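Derkport Robotics Club Begins Assembly Module
06/04/2021

The student robotics club at Derkport Technical College has started work on its assembly module, the longest part of its yearly program. Students are preparing two robot arms to sort and handle small electrical parts at a shared table. The club has 34 members this year and has set aside more than 300 hours of bench time for the project.

Parts are kept in orange-yellow bins, with circuit boards, wire harnesses and small metal-bodied components stored separately. Students write the handling programs in teams and test them in the Massawe Workshop. Wiring is considered the hardest part of the module, as thin cables bend and shift when they are lifted.

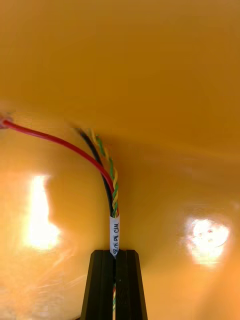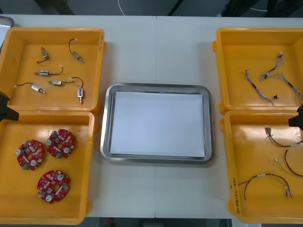

Skeltberg Meet

The club will present its work at the Skeltberg student automation meet in December. Each team entering the assembly class must complete a set task at the table and submit a written report on its program. Derkport will enter 2 teams.

Travel costs are covered in part by a grant from Somier, a local parts supplier. Students who wish to join the club for the next term may sign up in Room 407 during regular office hours. No earlier experience with robots is required.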